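室内湿度の記録に関する報告と、今後の運用について

当ブログでは以前より、住まいの手入れに関する事項を不定期に掲載しております。今回は、昨年の三月に開始した室内湿度の記録について、経過、得られた所見、および運用上の変更点を取りまとめましたので、ご報告申し上げます。記録の件数は、集計を締めた時点で2529件となりました。個人宅における手書きの記録であり、専門機関の調査に比すべきものではございませんが、同様の記録をお考えの方の参考となれば幸いです。

記録を開始した経緯

発端は、北側の納戸に保管していた書籍の一部に黴が認められたことにあります。当該の書籍は、スクヴブリッジ(Skuvbridge)に居住していた時分に購入した地誌と紀行文であり、再入手が困難なものを含んでおりました。幸い、被害は表紙と天の部分にとどまりましたが、隣接する段の書籍にも特有の臭気が移っており、保管環境の見直しが必要であると判断いたしました。

当初は除湿機の購入をもって対応とする方針でした。しかしながら、旧知のメリケ・シリニャ(Merike Siliņa)氏に相談したところ、機器を増やす前に、まず家屋のどの箇所が、どの時期に、どの程度湿るのかを把握すべきではないかとの助言をいただきました。同氏は長く製本の業務に従事しており、紙の伸縮については一家言お持ちです。助言に従い、除湿機の購入を保留し、計測を先行させることといたしました。

計測器には、トロンデオ(Trondeo)の卓上型湿度計を採用しております。デジタル表示の製品も検討いたしましたが、電池の交換を失念した際に記録が途切れることを懸念し、針式を選択いたしました。針の読み取りには若干の個人差が生じます。家族間で読み方が異なる事例が早々に発生したため、読み取りは原則として筆者が担当し、筆者の不在時に限り家族が代行することといたしました。代行分には帳面に印を付しております。
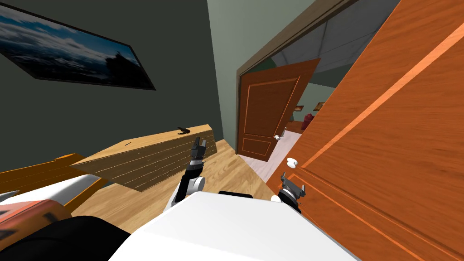
計測箇所および計測時刻

計測箇所は六か所といたしました。内訳は、納戸の上段、納戸の床付近、居間、寝室、玄関、浴室前の廊下です。納戸のみ二か所としたのは、書籍の被害が下段に偏っていたことによります。

計測時刻は毎朝九時に統一しております。開始直後は朝夕の二回としておりましたが、夕刻は炊事と重なるため欠測が多く、最初の月のうちに取りやめました。朝に一度の計測では一日の変動を捉えられないというご指摘はもっともであり、この点は本記録の限界として認識しております。

九時という時刻にも事情がございます。起床直後は寝室の数値が高く、窓を開けた後は全体に低くなります。朝食の片付けが終わり、窓を開ける前という条件をそろえようとした結果、自然にこの時刻へ落ち着きました。休日には多少の遅れが生じておりますが、帳面には実際の時刻を記入し、大幅に遅れた日の値は集計から除外しております。

記録用紙には、ラグ(Wragg)の方眼の帳面を使用しております。罫線の色が淡く、鉛筆の数字が読みやすい点を評価いたしました。表計算ソフトへの転記は月末に一括して行います。転記漏れは、帳面の欄外に転記済みの印を付す方式に改めてから解消いたしました。改める以前の転記漏れについては、集計の過程ですべて補っております。

湿度計の点検

計測に先立ち、全ての湿度計の点検を行いました。方法は広く知られているもので、小皿に食塩を盛り、少量の水で湿らせ、湿度計とともに密閉容器に収めて一昼夜置きます。食塩が水に溶けきらず、粥状を保っていることが要点です。水が多すぎますと容器内の湿度が上がりすぎ、点検の用をなしません。

筆者は初回、この加減を誤りました。食塩がほとんど溶けてしまい、針はいずれも本来の値を超えた位置を示しておりました。原因に思い至らないまま調整ねじを回してしまったため、翌日に全数をやり直しております。記録の初期に低めの値が並んでいる箇所がありますが、この調整の影響を受けたものではなく、暖房の使用によるものと考えております。念のため申し添えます。

点検の結果、玄関用の一台に明らかなずれが認められました。調整ねじの範囲内で補正できましたので、そのまま使用しております。その後も季節の変わり目ごとに点検を実施しており、玄関用の一台は毎回わずかに高い値へ戻ります。交換も検討いたしましたが、ずれの方向と幅が一定しているため、補正値を帳面の表紙裏に記して継続使用といたしました。

季節ごとの所見

春先は、全ての箇所で数値が安定しておりました。暖房の使用が減るにつれて居間の値が緩やかに上がり、寝室がこれに続きます。納戸は動きが鈍く、他室より遅れて変化する傾向が見られました。扉を閉め切っている時間が長いためと推定しております。

梅雨時には、納戸の床付近と浴室前の廊下が際立って高くなりました。とりわけ浴室前の廊下では、家族が早朝に入浴した日に、針がほぼ100パーセントの位置まで振れたことがございます。湿度計の故障を疑い、納戸のものと入れ替えて確認いたしましたが、入れ替えた湿度計も同様の値を示しました。廊下の突き当たりに空気の逃げ場がなく、浴室から出た湿気が滞留していたものと見ております。以後、入浴後は換気扇を止めずにおくよう、家族に協力を求めました。

夏季の納戸は、意外にも梅雨時より落ち着いた値で推移いたしました。居間の冷房を使用する間、廊下側の戸を開放していたことが影響している可能性がございます。ただし、開放した日としなかった日を区別して記録していなかったため、断定はできません。記録項目の不足であり、次年度の帳面には戸の開閉を記す欄を設けました。

家具と壁との間隔について

湿気の滞留は、部屋の中央ではなく家具の裏側で生じることが少なくありません。納戸の書棚を動かした際、背板と接する壁面が広く湿っており、指で触れて判るほどでした。書棚の背面を壁から離したところ、翌月から臭気は目立たなくなりました。この経験を受けて、寝室と居間の家具についても配置の見直しを進めております。

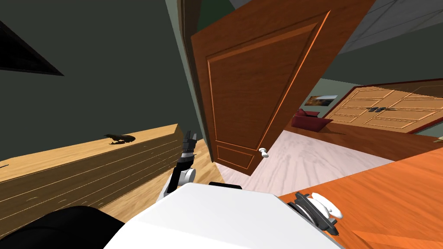
見直しにあたって最も時間を要したのは、家具の高さと幅のいずれを重視するかという点でした。背の高い家具は壁面を上まで覆うため、空気の通り道が細長くなり、下部に湿気が残りやすくなります。一方で、丈が低ければ安心というものでもございません。写真の左側に見える、明るい蜂蜜色をした横長の木製の箪笥のような形では、上方の壁は空いておりますが、幅が広いぶん裏側の中央まで空気が届きにくいと考えられます。拙宅の寝室にも横に長い収納があり、両端の壁紙には異常がないにもかかわらず、中央のみが変色しておりました。現在は壁との間に角材の小片を挟み、常に隙間が保たれるようにしております。

隙間の寸法については、ご近所のキース・ピルキントン(Keith Pilkington)氏より、掃除機の細いノズルが入る程度を目安にするとよいとの助言をいただきました。湿気のみならず、埃の除去を考慮した基準です。埃は湿気を含み、黴の養分ともなりますので、理にかなっております。拙宅では全ての家具についてこの基準を適用する予定でしたが、玄関の靴箱は造り付けであり、動かすことができませんでした。靴箱については、扉を日中開けておく運用としております。

引き出しの中の湿度は、室内の湿度とは必ずしも一致いたしません。試みに湿度計を衣類の引き出しへ入れ、室内の値と見比べましたところ、室内の変化に引き出しの中が追いつくまで相応の時間がかかりました。晴天の日に窓を開け、数値が下がったことを確かめて安心しておりましたが、引き出しの中はその日のうちにはほとんど変わっておりません。以来、晴天の続く時期には、引き出しを少しずつ引いた状態で午前中を過ごしております。見栄えはよろしくありません。家族からは来客の前に閉めるよう申し入れがあり、これを受け入れました。

木部の伸縮

湿度の記録を続けるうち、建具の不具合との関係にも関心が及びました。梅雨時に納戸の引き戸が重くなり、冬季に軽くなることは従前より承知しておりましたが、時期を帳面と突き合わせますと、数値が上がってから戸が重くなるまでに幾日かの遅れがございます。木材が湿気を吸い、寸法に表れるまでの時間であろうと推測しております。

かつてブレニア(Bullenia)で借りていた家では、夏に入ると居室の扉が枠に当たり、家主に依頼して縁を削っていただきました。ところが冬になりますと、今度は隙間風が入ります。当時は施工の不備と考え、家主に対してやや強い調子の書状を差し上げてしまいました。今にして思えば、最も膨らんだ時期の寸法に合わせて削ったことによる、ごく当然の帰結です。家主には後日、改めてお詫びを申し上げました。

木製の建具を削る場合は、湿度の高い時期に当たりの強い箇所へ鉛筆で印を付け、乾燥した時期に再度確認したうえで、必要最小限を削ることをお勧めいたします。塗装を行っている建具では、削った箇所の再塗装も欠かせません。木口が露出したままですと、その部分から湿気を吸い、翌年に同じ箇所が再び当たります。拙宅の引き戸は、敷居に蝋を塗ることで当面の支障がなくなりましたので、削る作業は見送りました。
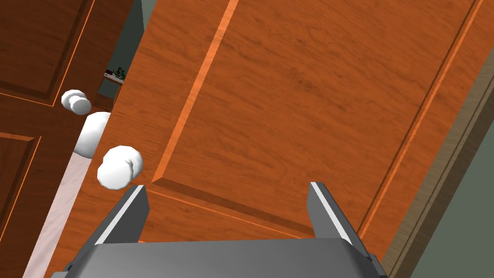

費用および手間に関する事項

計測器と帳面のほかに、特段の費用は発生しておりません。保留していた除湿機は、結局購入いたしませんでした。納戸の床付近については、簀子を敷き、書籍を下段に置かないこととしたところ、その後黴の発生は確認されておりません。下段には現在、食器の予備と古い鍋を収めております。

手間につきましては、毎朝の巡回そのものは短時間で済みます。負担となるのは旅行等で不在にする場合です。昨年の秋に家を空けた際は、友人のチェルシー・キャタロール(Chelsea Catterall)氏に植木の水やりと併せて記録をお願いいたしました。几帳面に記入していただきましたが、居間と寝室の欄が一日分入れ替わっていることが後に判明し、ご本人に確認のうえ訂正しております。欄の見出しが筆者の略記のままであったことが原因であり、責任は当方にございます。現在は見出しを略さずに記入しております。

次年度の変更点

次年度は、計測箇所の数を六か所のまま据え置き、玄関を取りやめて寝室の収納の裏側を加えます。玄関は外気の影響が大きく、日ごとの天候をなぞる以上の所見が得られませんでした。補正を要する例の一台も、あわせて引退といたします。

記録項目には、前述の戸の開閉に加え、前夜の入浴の有無と洗濯物の室内干しの有無を追加いたします。室内干しは居間の値に明らかな影響を及ぼしておりますが、これまでは欄外の覚え書きに頼っており、集計に用いることができませんでした。

なお、記録表の書式をご希望の方が複数いらっしゃいましたので、罫線を整えたものを準備しております。用意が整い次第、当ブログにて改めてご案内いたします。湿度計の機種の選定に関するお問い合わせにつきましては、筆者が比較したことのある製品が限られておりますため、回答を差し控えさせていただきます。

次回は、納戸から出した書籍の乾燥と清掃の手順について掲載する予定です。シリニャ氏より刷毛の選び方について詳細な書面を頂戴しており、同氏の了承を得たうえで、その一部を併せてご紹介いたします。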